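# Iscombe personal alarm and check-in app: four months on

I bought the Iscombe in spring after a run of assaults on the canal path between our estate and the station, and I wanted it to be good. I'm on the residents' safety group, and at two of our meetings women asked what they should carry. So I paid for one myself, plus the yearly plan for the app, and have had it on my keys ever since. 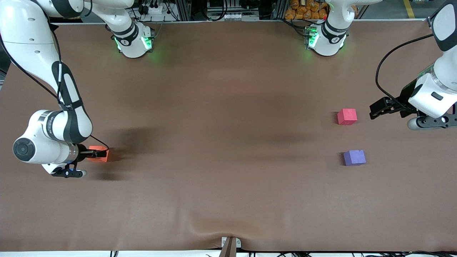 The claims first. Iscombe says its alarm "changes the odds" for people walking alone. I went looking for whatever stands behind that and found a survey of 1,477 customers, run by the company, asking whether they felt safer after buying one. Most did. I felt safer too, for about a week. A survey of feelings among people who have already paid tells you very little about attacks, and the leaflet slides from one to the other without pausing for breath.

The alarm itself is decent. You pull a pin and it makes a horrible noise. I set it off at the bottom of our road one evening with my sister standing by the chip shop, 195 paces away by her count, and she heard it clearly over the traffic. What she also noticed was that no one looked up. Two people crossed over. A man at the bus stop put his hood up. We've all learnt to ignore car alarms and I suspect this goes in the same drawer.

The pin is too easy to pull. Mine has gone off in my bag on a train and once in the doctor's waiting room. I now keep a bit of tape over it, so in a real emergency I'd have to deal with the tape.

## The app

You set a route and a time, and if you don't tap to say you've arrived, the app messages up to four contacts with your last known position. Fine in principle. In practice:

- It missed my arrival tap twice on days with poor signal, and my mother got a message saying I was "unaccounted for". She rang the police, who were kinder about it than I'd have been.
- The last known position was out by a couple of streets both times.
- The help pages say alerts go out "within moments". The terms and conditions say delivery is not guaranteed. I know which of those would matter in court.

Then there's the question of who else sees where you walk. The privacy notice says location records may be shared with "service partners" and names one, Bukeck, with no word on what Bukeck does with them. I wrote and asked. The reply thanked me for my interest in personal safety. For a product sold largely to women worried about being followed, I find that pretty poor. Anyone leaving a controlling partner should get advice from a specialist service before putting an app like this on their phone, and Iscombe's packaging says nothing of the kind.

Obaidul Abeysekara from our group tried the rival alarm from Ulloa at the same time. It has no app and no plan, costs less, and has a stiffer pin that has never gone off by accident. His is slightly quieter. If you want a noise on your keyring, I'd get that one and spend the difference on a taxi.

My other grumble is wider. Our ward councillor has floated handing out Iscombe alarms in December as part of the winter safety drive. Meanwhile the lamps under the Wistasari footbridge have been out since before I bought mine — I've reported them, so have half the street — and that is where two of the attacks happened. An alarm is cheap and it makes a nice photo. It also leaves the person walking home to sort it out for herself, and I'd be sorry to see the lighting money go on keyrings.

**Good:** properly loud, light, battery still going strong.

**Bad:** pin, false alerts, vague about data, boasts it can't back up.

I've cancelled the app plan. The alarm stays on my keys, with the tape on. If Iscombe ever answers the Bukeck question I'll add it underneath.

Posted 2023-08-09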